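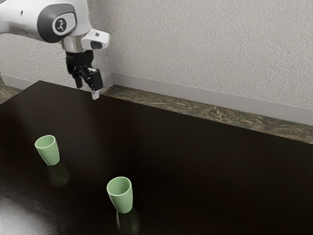

3. Recording the demos (sim)

Written up Wednesday night, Jonalyn Ignacio. Assunta Ruggiero did most of the teleop, I did the logging and the replay script.

Task: pick up one green cup, put it inside the other. Both cups the same colour and shape so the policy can't cheat on looks, it has to go by position. Dark shiny tabletop left in on purpose. Reflections are a pain for the wrist camera, but the real bench in the Rudness lab is shiny as well.

Control was by remote only. Keyboard first, horrible, gave up after 5 tries. Then the Kotian hand controller, much better once we turned the speed down. Start pose for every demo: arm back, gripper open and well clear of the cups. Cup positions shuffled by the script each time.

Kept 30 demos. Thrown out: anything where a cup tipped over, or where Assunta stopped halfway to think (the policy learns the pause too, we saw this in September). Longest one kept was 896 steps, should probaly have been cut as well.

Problems
- depth is hard to judge on a flat screen, most misses were too far forward
- controller drifts if you put it down mid demo
- lost 3 files becuase I saved over them. Sorry

Still to do: trim the dead time at the start of each file, retrain, then same task by hand guiding on the real arm if Barkesitz is free. Plots go in section 4.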